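Home Manuals Set-up Teaching Maintenance Support

Zerard Teaching Arm – Operator Guide
Updated July, Bultalcombe Documentation Office

Section 5. Demonstrating a Bottle Task by Remote Control

This section applies to arms driven from the Oyelaran hand controller. For demonstrations given by moving the arm directly, see Section 4.

5.1 Before recording

1. Secure the bottle holder to the table and confirm that it does not shift when pressed.
2. Place a closed bottle upright in the holder. Tighten the cap by hand.
3. Open the wrist view on the operator screen. Wipe the lens cover if the view is dull.
4. Set the speed limit to 20 percent. New operators shall not exceed this setting.

CAUTION: Keep hands outside the marked work area whenever the controller is live. The stop button must remain within reach of the operator.

5.2 Approaching the bottle

5. Hold the enable switch and bring the gripper toward the bottle slowly. Stop when the cap and shoulder are both clearly visible in the wrist view.
6. Align the gripper with the cap. Small corrections are acceptable and should be left in the recording – the system learns from them.
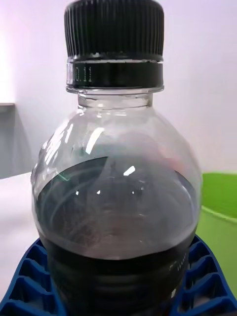 7. Check the approach from the side before closing the gripper. Clear plastic can make distance difficult to judge on the screen, and bright reflections may be mistaken for an edge.
8. Close the gripper until the force bar turns green. Lift the bottle straight up until its base is clear of the holder.
9. Return the bottle to the holder, open the gripper and withdraw.
10. Release the enable switch and press Save.

NOTE: If the bottle tips or catches on the holder, press Discard and begin again at step 5. Do not save a partial demonstration.

5.3 Number of demonstrations

A standard set consists of 100 saved demonstrations. Change the starting position of the arm after every 5. Operators working to the Sindton procedure must also record one final demonstration, number 101, at the original starting position. This recording is used for checking only and is excluded from training.

Error codes for the hand controller are listed in Section 8.

Previous Next Back to top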